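Ticket 129
Property: Kellus apartments
Category: Bedding and linen
Priority: Low (raised to Medium after the second complaint)
Status: Closed, reluctantly

Reported problem

Guest writes that the bed "comes undone from the bottom". Duvet ends up off at one corner, feet get cold, guest gets up and remakes it at some ungodly hour. Guest also asks whether the frilly thing round the base is meant to be on the floor. I have replied that this is a matter of taste.

First thoughts

Went up expecting a duvet of the wrong size, because it usually is. We had that trouble in November, when a delivery from Lometti was sorted by somebody with a relaxed attitude to labels. I checked the label on this one and it is a proper double, so there went my easy afternoon.

The bed has a white striped duvet, white pillows and a beige skirt underneath. The skirt is the old Pollari sort, a flat sheet that lies under the mattress with a pleated edge all the way round. It is a perfectly decent skirt until anyone tugs at a corner.

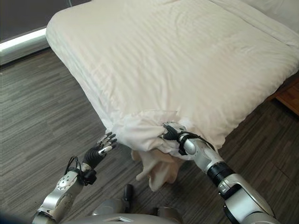
My working theory at this point was that people tuck the duvet and the skirt in together. From the foot end you take hold of whatever cloth is there, shove the lot under the mattress and walk off feeling pleased. Then someone stretches their legs in the night and everything you tucked comes out in one go.

Things tried

1. Shook the duvet and squared it up from the head end. Looked lovely. Sat on the bed to tie my shoe and the near corner went again.

2. Tucked the foot end in tightly, hospital fashion. It held, but the guest had asked for room to move their feet, and this was like being posted.

3. Took everything off and checked the mattress was sitting straight. I had the bottom edge a good hand's width out by then, so I can't swear how it was before I started. Pushed it back and measured both sides.

4. Turned the skirt panel round. Somebody had fitted it back to front, which left the spare cloth at the corner and nothing much at the head. I would like to blame the previous shift but I have a feeling it was me.

5. Went over the white covers for anything that might be catching, such as a loose button or a safety pin from an earlier repair. Didn't find one.

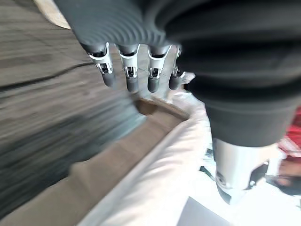
6. Remade the bed in this order: skirt, mattress, bottom sheet tucked on its own, then the duvet laid over the top and left alone. No tucking of the duvet whatsoever. It hangs over the foot in a fat roll and stays there by its own weight.

Result

Sat on it, lay on it, kicked about a bit with the door shut. The duvet stayed put. The skirt still gathers at the front corner and touches the floor there, and I have decided it may. 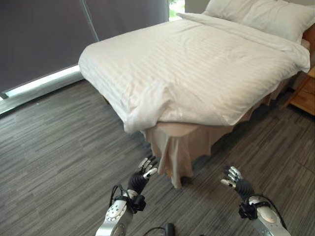
If the guest wants the corner to hang straight as well, it needs pinning. Le Goff sell little twisty pins for this, in tubs of 57 for reasons of their own, and I have put two tubs on the order. The alternative is a fitted skirt with elastic, quoted at around 300 for the whole building, and I can already hear the answer to that.

Still open

Somebody asked whether we could do away with the base and skirt and just put a mattress on the floor, as it can't come untucked from nothing. It does cure the fault. It also means making the bed on your knees, and having the bedding pick up whatever is on the planks. Sheet corners are harder too, as you have to lift the mattress with one hand and stuff with the other. I am not recommending it for guests over the age of twenty.

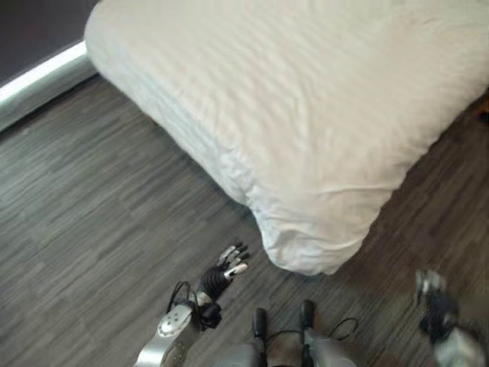
Linen and Rooms Supervisor, Kellus apartments
4 September 2018

Added later: guest reports a full night with warm feet and would now like to discuss the pillows. Please open a new ticket for the pillows. Do not reopen this one.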